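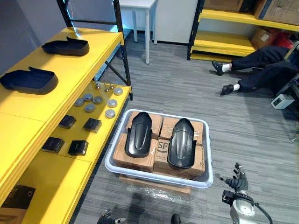
A reader wrote in after my last post to say that Braneck had eaten two months of her evenings and she wanted to know if Sesberg was any better at scheduling posts for a small shop. I had the trial running already, so this review is partly for her.

Sesberg is a social media scheduler. You connect your accounts, write your posts, pick the times, and it sends them out. It also collects comments and messages in one inbox. I used it for a month on the accounts of Magagula, a small shoe care business I do marketing for. We post to 4 accounts and had 310 posts in the old library that needed to come over.

Setup

Connecting the accounts was quick. The import was slower. Sesberg takes a spreadsheet, and it wants the date column in its own format. I had to redo the sheet twice before it went through. Image links came over fine but alt text did not, and I had to paste that back in by hand. If your library is large, plan on losing an afternoon.

Scheduling

The calendar is the best part. You can drag a post from one day to another and it keeps its time. You can set a queue for each account, and the queues don't get mixed up when you pause one of them. Every post I scheduled went out when it was supposed to, including a batch on a Sunday at 6 a.m.

The "best time to post" feature I turned off in the first week. It kept pushing our tips posts to late at night, when our customers don't read them.

Inbox

Comments show up within a few minutes. You can assign one to a coworker and leave a note on it. What you can't do is see the whole thread if it has more than 8 replies. You get a link that opens the original site in a new tab. Curko, which I used before Braneck, shows the full thread, and I missed that.

Reports

The reports are basic. You get reach, clicks and follower growth, by week or by month. There is no way to compare two campaigns side by side, so I exported the numbers and did it in a spreadsheet. The PDF version looks clean enough to send to a client.

Price and support

The plan I tested includes 2 users. A third person costs extra, and the price page doesn't say so until you get to checkout. I wrote to support about the alt text and got a clear answer the next morning: it isn't supported in imports yet, and they had no date for it.

Who should get it

For one or two people who mainly need posts to go out on time, I would pick Sesberg over Braneck. If most of your work is answering comments, Curko is still the stronger tool. Magagula is staying on Sesberg through September, and I'll look at the reports again then.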